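Print this page | E-mail this page

Jamau Shared Workshop – Call for participants: hand-held gripper build and trials

The Jamau workshop is looking for participants for the next round of Lendel, a member-run build of hand-held grippers for teaching simple handling tasks to a small robot arm. The work runs on Friday evenings and starts in May. Places are open to members and non-members. You do not need to have built a robot before, but you should be able to follow a written procedure and keep notes that another person can read.

Background

Lendel began as a home build on a kitchen table and moved to Jamau when the arm outgrew it. The gripper is held and worked by hand. The recordings are then used to train the arm, which carries the same fingers. The first version gave usable results on blocks and cups but did badly with thin or flat objects. The finger pads wore unevenly and the two fingers drifted out of line after long sessions.

The present round has two aims: to settle the finger design, and to collect 300 usable recordings of shelf tasks. A recording is usable if the start and end positions are clear, the marker check has been passed and the log sheet is complete.

What the work involves

Participants join one of two groups. You may state a preference, and changing group part-way through is allowed if numbers permit.

1. Build group. Assembly of grippers from printed and bought parts, fitting and replacement of finger pads, checking finger alignment, repair of wiring. Some soldering. Housings are printed at the workshop on the Nakpan machine, and participants will be shown how to level it and clear a blocked nozzle.

2. Trials group. Picking up, moving and putting down small objects at the shelving, using a hand-held gripper, for sessions of 30 minutes with a break between. Each session follows a task card. The ribbed inner faces of the fingers must be wiped before each session, and the tips should meet cleanly when the gripper is closed. A gripper whose tips do not meet goes back to the build group with a note.

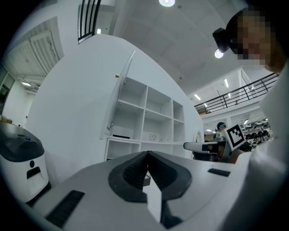

Who we are looking for

We have 12 places in all. The following are required:

- able to attend at least two Fridays in three until the round ends
- aged 18 or over
- comfortable standing for the length of a session (trials group)
- steady hands and reasonable close eyesight, with or without glasses (build group)

The following would be useful:

- experience with a 3D printer, of any make
- basic Python, enough to read a script and change a file path
- experience of camera calibration with printed markers
- left-handed use of tools. Nearly all recordings so far were made right-handed.

What you get

The work is unpaid. Non-members have use of the workshop on project evenings without charge, and tea is provided. Participants who complete the round may build a gripper for themselves at the cost of parts. The drawings, pad moulds and assembly notes will be available to everyone who took part – please ask before passing them on, as the notes are still being corrected.

Travel is not refunded. Parking behind the building is limited and the Jidcombe bus stops at the end of the road.

Recording and consent

Trials are recorded on video. Hands, forearms and anything else in view of the camera will be stored. Faces are blurred before recordings leave the workshop machine. You will be asked to sign a consent form on the first evening and may withdraw your recordings at any time up to the end of the round. Please do not wear rings or loose sleeves when using a gripper.

How to apply

Send an e-mail of no more than 200 words through the contact page, headed "Lendel participant". State which group you prefer, which Fridays you cannot attend, and anything you have built or repaired that bears on the work. A photograph of it is welcome but not needed. No CV, please.

Replies will be sent to all applicants. If there are more suitable applicants than places, a reserve list will be kept and used in order of application.

Recent items

Nakpan printer: new booking rules
Replacing worn finger pads – notes from the first round
Tool library hours
Jidcombe repair evening: list of wanted parts

This site uses cookies to remember your log-in and bookings. By continuing to use the site you accept this. Cookie settings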